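Section 4: Setting up the pick task (student arm, Kimaro kit)

Read all of section 4 before you power anything. The Zadia quick-start card says the pick task can be ready in one club meeting. It took our team 3, and that was with Kobe Verbruggen doing the wiring.

4.1 Closing and zeroing the gripper

1. Clear a path for the fingers. Objects can stay on the table if they are well outside the reach of the closing tips.
2. Open the Puvel control panel and choose Gripper, then Home.
3. Let the fingers close all the way. Look for a thin, even seam where they meet.
4. Type 0 in the Position box and press Store.
5. Open to 200 and close again. If the number on the panel comes back as anything over 3, repeat from step 2.

Caution: Keep your hands off the fingers during Home. The software stop is supposed to catch this. We would not bet a thumb on it.

Note: The panel shows a green check after Store no matter what you typed. It only means the number was saved. Look at the fingers.

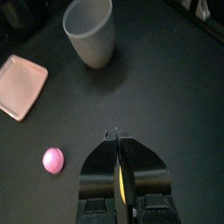

4.2 Setting speed and grip force

6. Set Speed to 35. The slider goes higher and the card recommends it, but our arm overshot at every faster setting we tried.
7. Leave Force at the default until you have run the whole task once. Raising it is the first thing every new team does, and it mostly hides bad alignment.
8. Save the profile under your team name – do not overwrite the one called Fluvirum, which the other group needs for the December meet.

4.3 Lining up on the toy banana

9. Put the banana on the table with its long side running between the fingers, so they will close on its sides and miss the ends.
10. Move any other toy out of the gap. It can stay on the table.
11. Open the gripper and jog the arm in small steps until the banana is centered between the fingertips.
12. Check the view from the wrist camera, then check again by eye from the side. The camera view is poor at showing height.

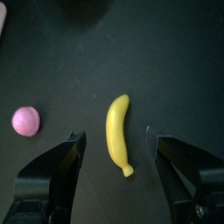
Figure 4-2. Gripper open, banana between the fingers, pink sphere outside the gap.

13. Press Record Start Pose.
14. Close the gripper at the saved speed. If the banana rolls or slides, open up and go back to step 11.

4.4 Before you trust "auto" mode

The card claims auto mode will find the object wherever you put it. Test that yourself. Move the banana a little, turn it a little, run it, and write down every result, including the bad ones. A single good pick tells you almost nothing.

Note: The run log holds 512 lines and then writes over the oldest. Export it before you leave, or the failed runs you need most may be gone.

If auto mode keeps missing, go back to 4.1 and redo the zero before you touch any code.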